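The bowl on the front desk

My dentist keeps a bowl of hard candy at the front desk. It has been there for the 17 years I've been going, and it gets refilled, and I've never heard anyone in that office mention it. You pay for the crown, you sign the slip, you take a butterscotch. I consider this the last honest transaction in American health care.

I bring it up because the bowls are going. The bank branch on my corner, the one with the carpet, took its bowl away in February and put up a stand with a code you can scan to rate your visit. The tire place went next. The hotel in Detitz where I stay for work used to have mints by the elevator. Now it has a card explaining that the hotel cares about my wellness, and under the card a rectangle of cleaner wood where the mints used to sit.

I know the case against free candy. It's bad for you. Children grab it. Somebody's uncle puts his whole hand in and stirs. When my own office, a modest outfit called Tratside, debated the question, we got a memo with the phrase "snack equity" in it, and then we got a fruit basket, and then we got a smell. The pears went first.

What bothers me is the idea that a small kindness needs a policy. The old bowl asked for nothing. It didn't want my email. It wasn't a reward for being a valued member of anything. You could take one or leave it alone, and the person behind the desk pretended not to see you go back for the second one, which is a skill, and I'd say a form of manners.

I'll admit the candy itself was rarely good. Strawberry things that tasted like hand soap. Peppermints gone soft in August. The kind that welds to its wrapper so you end up eating a little of both. I once found one in a coat I'd bought used, and I ate it, and I'd do it again.

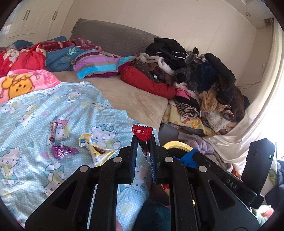
Idalina Guerreiro, who read a draft of this, thinks I'm being sentimental about sugar. She says a bowl is what a business gives you when it doesn't plan to give you anything else, and she would happily trade every peppermint she's ever been handed for a bank that picks up the phone.

Fine. I'd take that trade too. But the bank on my corner took away the bowl and still doesn't pick up the phone — I called at ten in the morning and listened to a flute until lunch. If they're going to keep me waiting, I'd like something to suck on. Butterscotch, if there's any left.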